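Henodau hand controllers — project report
Group: Eirlys Owen, Arnar Ladefoged, Mackenzie Tremblay
Built at the Luvbridge shared workshop

1. What we wanted
A pair of desk controllers, one per hand, for two-arm suturing. Grip, wrist bend, wrist roll. Cheap, built with what's on the shelves plus one order of bearings. Started in September, bench time evenings only.

Suturing was the task because the handover is so fussy. One jaw holds the curved needle, the other pair has to be waiting in the right spot, barely open. So the grip has to be smooth near closed. Open/shut isn't enough. We wrote that down first and most of the build follows from it.

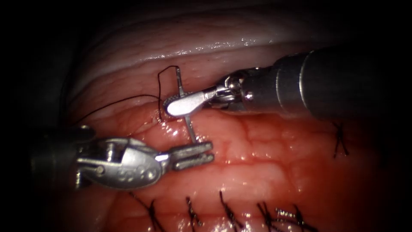

Gwion Ruddock: before you cut anything, what happens if the operator sneezes? You need a clutch pedal, and the grip should hold its last value when the pedal's up.

Fair point, not in our plan at all. Pedal got added the same night. Sewing machine pedal, rewired.

2. Build
Frame is birch ply, screwed not glued so we could take it apart (we did, four times). Each handle came out at 205 g with the sensor in. Wrist joints run on cable, 300 mm per side, and that was the worst part of the whole thing. Cable stretches, zero drifts, you re-tension, it drifts again. Arnar swapped to a thicker cable and added a spring — much better, a bit stiffer to turn.

Grip sensor: first one gave 400 readings a second but noisy as anything. Averaged them down. Some lag now, you feel it on fast moves and not on slow ones.

Wrist roll matters more than we thougth. A curved needle goes in along its own curve, you turn it through, and if roll sticks halfway the path is wrong. Sanded the roll bearing seat twice for this.
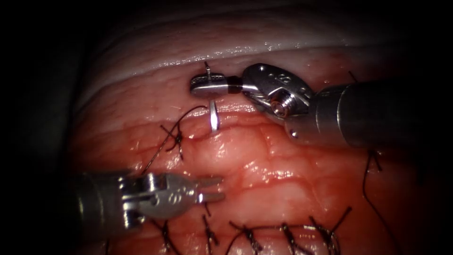

3. Software
867 lines, too many, mostly Mackenzie's calibration menu. Reads both handles and the pedal, scales the motion, sends it out. Scaling is a knob on the box. Left and right can be set seperately, and Eirlys wanted that from the start for knots, where one side mostly holds still and the other does the wrapping.

Calibration order: pedal up, handles in the cradle, grips fully open, then fully closed. Do it closed first and the left one reads backwards. Known bug. Not fixed.

4. Knots
Harder than the needle part. You put the needle down somewhere and now it's all thread and short tails, with both tips close together. One grip shut, one wide open, both wrists near each other, so any crosstalk between channels is going to hurt.

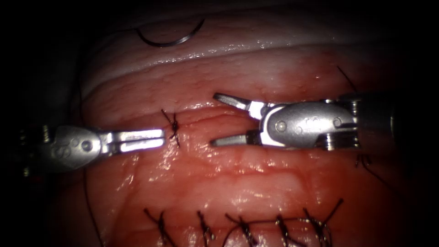

We had crosstalk. Squeezing the right handle moved the left reading by a hair, every time. Shared ground wire. Separate grounds fixed it in ten minutes after two evenings of blaming the code.

5. Left to do
Pedal cable strain relief. Backwards left grip. A proper box, the current one is a Briem cookie tin and the lid doesnt shut with the knob on. Maarja Jankauskaitė has offered her lathe for new roll bearings, drawings go to her once Arnar has measured the seats again.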